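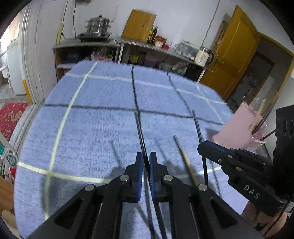

Kolau Shared Kitchen
Minutes of the equipment and layout meeting, Jan 28, 2023

1. Minutes of the previous meeting
Accepted with one correction. Item 6 should read "gas stove", not "gas point". The stove stays where it is.

2. Steamer
The stainless steel multi-tier pot remains on the gas stove at the left section of the back counter. It is used often enough that storing it below after each session was judged a waste of effort. Two points were agreed:
– The domed lid is to be left slightly open after washing until the inside is dry.
– The bottom tier is not to be run below the fill mark. Scale was found in it in August and had to be removed with citric acid over two evenings.
A quotation from Gresano for a second pot of the same pattern was read out. The price is 236 per pot, delivery included. Deferred to item 8.

3. Back counter
The compartments under the gray top are still being used without any order. Proposal: heavy pots to the left, below the stove; dry goods in the middle; cloths and towels to the right. Carried. Labels will go on the front edge of the shelf, where they can be read without bending down.
The metal top is sound. One foot of the unit is out of level and will be packed with a thin plate from Demeck, part number to be checked before ordering.

4. Cutting boards
The yellow wooden board is kept upright against the wall at the back of the counter. Standing it on edge was preferred to laying it flat, as the underside dries more evenly. It was asked whether a rack would be safer. Demeck lists one at 123. The meeting thought the price high for a single board and asked for a simpler bracket to be looked at first.
Boards are to be oiled once a month. The record sheet for this has not been filled in for some time and will be restarted.

5. Work table and covering
The plaid towel covering was discussed at length. In favour: it stops skewers and other thin items from rolling, and it deadens noise. Against: it collects crumbs and cannot be wiped down. Decision: the light blue towel may stay on the table for sorting and handling work but must come off before any food is prepared there. It is to be washed at 60 degrees with no softener.
A second towel is needed so that one can be in the wash. Size to match the present one.
The rounded edges of the table were raised again, as clamps do not grip well on them. No action.

6. Skewers and sticks
The stock has been mixed for too long. Wooden sticks, black-tipped skewers and the thin black rods are different items and are to be kept apart:
– Wooden sticks: in the pale pink container, points down.
– Black-tipped skewers: in a separate tall jar, to be bought.
– Thin black rods: not for food use. To be kept in the right-hand compartment, in a closed tube.
The pink container may remain at the far right of the table during work. It was noted that it should not be filled to the point where the sticks cannot be drawn out singly.
The last bulk order of wooden sticks was 2,000 pieces. At the present rate this will last until late summer. The next order goes to Erdős, whose sticks were found to splinter less than those bought before. Any stick with a split end is to be thrown away and not put back.

7. White wall behind the counter
Wiping with a damp cloth is enough for most of its length. The part behind the stove needs a degreaser. A steel splash panel was suggested. The cost including fixing is 436, which exceeds what is left for this quarter. To be brought back with the next budget.

8. Purchases
Approved: one towel, one tall jar, one closed tube, labels, one levelling plate.
Not approved: board rack, splash panel.
Deferred: second steamer pot. The meeting wished to know first whether the spare tiers from Gresano fit the existing base, as extra tiers alone might be sufficient.

9. Actions
– Ask Gresano about tier diameter and base fit.
– Check the part number and order the plate from Demeck.
– Print and fix shelf labels.
– Sort the skewer stock as set out in item 6.
– Restart the oiling record.

10. Any other business
The gas hose on the stove is due for its yearly inspection. Booking to be made before the next meeting.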